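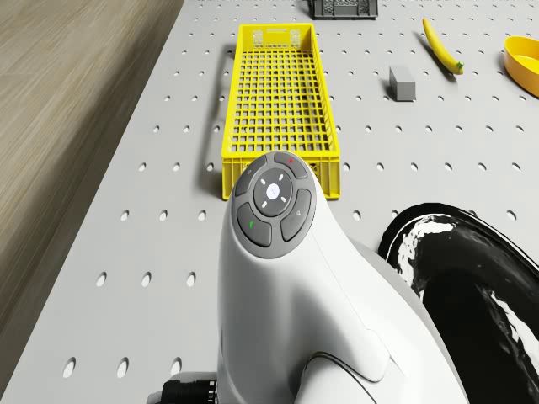

February 6, 2023

Frost on the inside of the kitchen window again. I scraped it off with the fish slice and it came back before the kettle boiled.

Walked the lower path to Hatcombe after breakfast, the long way, past the reservoir. The water is up since January but you can still see the old wall on the far side. Two herons, well apart. The gate at the top of the lane has been rehung and now shuts by itself, which gave me a bump on the hip.

Bought potatoes, lamp oil, a yellow onion and stamps. The post office has put the parcel scales behind the counter. My parcel of seed came to more than I expected to pay, so I took out the broad beans and will send those separately.

Did the meter readings when I got in. The electric stood at 2,713. I had written 2,264 in the book for the last one, but the card in the cupboard says 2,154, and I can't account for the difference. The card is in pencil and the 1 has been gone over. I have left both in the book with a query beside them and will ring the supplier tomorrow when the lines are quieter.

Chitting potatoes this afternoon. I laid them out in the back bedroom with the eyes up, earlies nearest the window. The Kustanero are small this year and some had gone soft at one end. The Tuso are better, firm and a good colour. I had meant to do the shallots too but the light went before I was ready, and the bulb in that room has been out since before Christmas.

The bread didn't rise much. Ate it toasted with the last of the soup.

Read another chapter of the Ngubane book, the one on the river farms. Slow going. He spends 9 pages on drainage and then gets through a whole flood in a paragraph. I liked the part about moving the cattle up at night with lanterns. I have now renewed it twice and it must go back next week whether I have finished or not.

Knee bad on the stairs but all right on the flat. I put it down to the cold. Used the hot water bottle on it for half an hour with my feet on the other chair.

Wind has gone round to the north since supper and the back door is rattling. I have wedged it with a folded envelope.

To do tomorrow: ring about the meter, beans to post, new bulb, see if the gutter over the porch has come away any further.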